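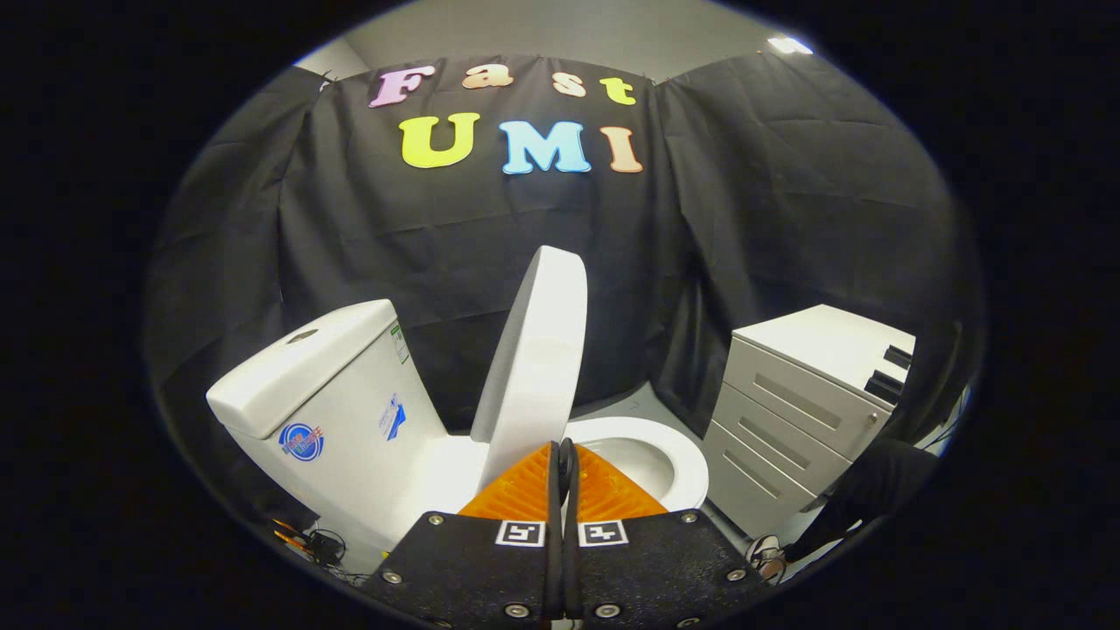 Figure 1. Toilet and three-drawer cabinet in the mock bathroom, seat lid raised.

Project report: Storage and cleaning access in a very small bathroom
Edeltraud Ortner
Submitted September 7, 2020

1. Background

My project looked at how a toilet and a storage cabinet can share a small room without making the toilet hard to clean. The starting point was the bathrooms in the Pangilinan residence hall, where students keep paper, towels and cleaning supplies on the floor or on top of the tank. The hall did not want new built-in shelves, so I only looked at furniture that can be moved.

2. Setup

Working in a real bathroom was not practical. I laid out a mock bathroom in the Serier building, with black curtains for walls. Curtains can be moved in a minute when a different room width is needed, but they hang in folds, so all widths were measured from tape on the floor and not from the fabric.

The toilet has a tank with a round push button on the lid. The stickers were left on the tank. The storage unit is a white filing cabinet with three drawers, a lock and recessed gray handles. I chose an office cabinet over a bathroom one for two reasons. The drawers close fully, and the unit cost less than the Davex bathroom cabinet I first had in my budget.

3. Method

I tried two positions for the cabinet, one close to the toilet and one farther away. In each position 9 students did the same tasks:

Raise the lid and wipe the seat and rim.
Wipe the front and sides of the tank.
Clean the floor beside the base.
Take a roll of paper from the top drawer and put it back.

Each student also filled out a short form on the Tonar survey page. The gap between the bowl and the cabinet was 396 mm in the first position and 429 mm in the second.

4. Results

The rim and seat were easy to reach in both positions. The difference was on the floor. With the smaller gap, most students turned sideways to get a cloth down beside the base, and three of them bumped the cabinet with a knee. With the larger gap this did not happen, although the bottom drawer was still awkward to open while kneeling.

The tank was the slowest part to wipe. Students went over the lid quickly and spent more time on the sides, where the edges of the stickers caught the cloth.

The top drawer was used without trouble. One student asked for the lock to be removed. Another wanted to keep it, for storing cleaning products in a shared bathroom.

5. Limits

The toilet was not connected to water, so flushing and splashing were not part of the test. Curtains also give way when someone leans back, and a real wall does not. I expect the smaller gap would feel worse in an actual bathroom.

6. Next steps

In November I plan to repeat the floor task with hard panels in place of the curtains and to try a narrower cabinet. The forms and the floor plan are in the appendix.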